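4. What the shelf studies can and cannot tell us

4.1 The claim

The idea that people tidy more when they can see their belongings has been repeated so often that it is now treated as common knowledge. It appears in housing leaflets, in shop displays and in at least two of the council guides we collected in Tekholm. The usual source is Lindgren's survey of rented flats, in which tenants with open storage said they spent less time looking for things than tenants with cupboards. We do not doubt that they said so. Our doubt is about what the answers mean.

Lindgren sent her form to 1353 households and asked each to rate how easily they could find an item they used at least once a month. The people who replied had mostly chosen their own storage. Someone who likes to keep things in view will buy hooks, rails and open shelves, and may well be the sort of person who puts scissors back where they came from. Someone who dislikes clutter will buy doors. Comparing the two groups tells us that they differ, and leaves open whether the furniture had any part in it.

Lindgren was careful about this in her own discussion, where she called the result "a reason to look further". The caution was lost in later work. Ostrowski cites her in his opening paragraph as having shown that visible storage "reduces household search time", a phrase that does not appear in the survey and could not, given that no search was ever timed.

4.2 Wire panels as a test case

Wall-mounted wire panels are often put forward as the clearest case of open storage, and it is easy to see the appeal. A panel has no inside. Whatever hangs on it is on show, and there is little depth for one thing to hide behind another. If visibility really does the work, panels ought to do better than shelves, and shelves better than drawers.

Figure 3. Wire grid in front of an off-white wall.

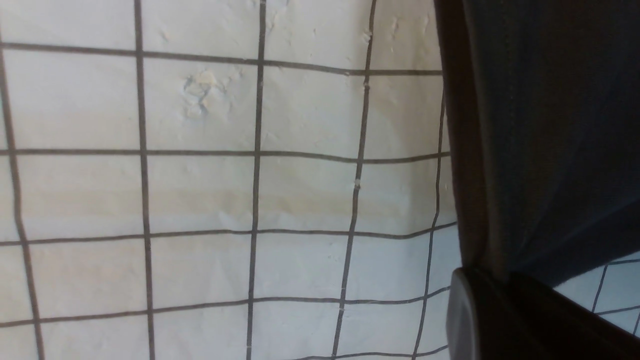

Ostrowski tested this ordering in the Tenell flats, a block of small rented homes where the landlord agreed to fit the storage. Nineteen homes were given panels and the same number were given a chest of drawers. This removes the largest fault in the earlier survey, as tenants did not pick for themselves. It brings in others. Tenants with panels had a visit from the fitter, who showed them how the hooks worked and, by Ostrowski's own account, helped several of them decide what should hang where. Tenants with drawers had a delivery. A morning spent sorting one's things with another person in the room might well make them easier to find, whatever they are then put into.

There is also the matter of what was counted. Ostrowski asked tenants to fetch a named item and timed them, but the items were drawn from a list of things that "could reasonably be stored on the product supplied". For panels this meant keys, scissors, a tape measure and the like. For drawers it meant those things and also papers, batteries, spare bulbs and chargers. A tenant asked for a spare bulb has a harder job than a tenant asked for keys, and the paper does not report the times by item. We wrote to ask for them and were told that the sheets had not been kept.

4.3 The Kincaid follow-up

The Kincaid study by Rebane and Tekleab is the best of the group, and it is the one least often quoted. They used a single list of items for everyone, gave all households the same visit, and went back in February, eight months after the storage was fitted. At the first visit the panel homes were a little quicker. At the second they were not. Rebane and Tekleab suggest that people stop noticing what is always in view, and they offer some support for it: several tenants, asked to name what was hanging on the wall behind them, left out things they had put there themselves.

We find this plausible but would not lean on it. The second visit fell during a cold spell, when many households had coats and bags piled over whatever was nearest the door - including, in some homes, the panel. It may be that tenants had stopped looking. It may be that the view was blocked. The authors note the coats in a footnote and say no more.

The same study contains a smaller result that deserves more attention than it has had. In both kinds of home, the quickest tenants were those who lived alone. Sharing with one other person slowed the search by more than any change of furniture did, at either visit. Anyone who has asked a partner where the tape measure went will not be surprised, yet neither of the earlier papers reports how many people lived in each home.

4.4 Cost

Open storage is also said to be cheap. Esposito puts the saving to a landlord at 200 per home, a figure he takes from the Drolwood refit, where panels were bought in one order of 1000. Few landlords buy on that scale. His sum leaves out the hooks and baskets, which tenants were expected to find for themselves, and it leaves out making good the wall when a tenant moves on. We could find no record of what that came to at Drolwood. Until someone publishes it, the saving should be read as the price of one product set against the price of another, before either has been lived with.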